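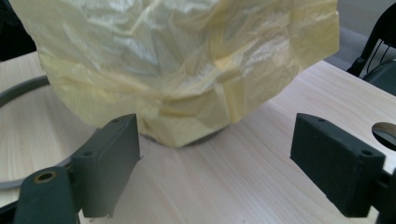
The Little Bin Problem

My grandmother saved every thin plastic bag that came into her house, and I swore I never would. Guess who has a drawer full of them now! They're how I line my wastebaskets, and I've gotten weirdly particular about it.

Mesh is the tricky kind. I love the look of it (so light, so office-y), but pencil shavings sneak right through, so a liner is a must.

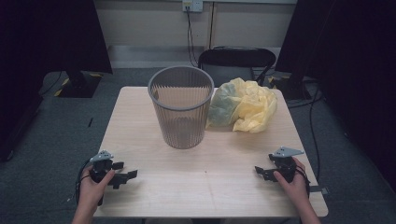

I shake the bag open first, push it down to the bottom and fold plenty over the rim. My neighbor Darnell Holloway ties a knot at the side to keep his snug. I tried it on Tuesday and, okay, I'm converted.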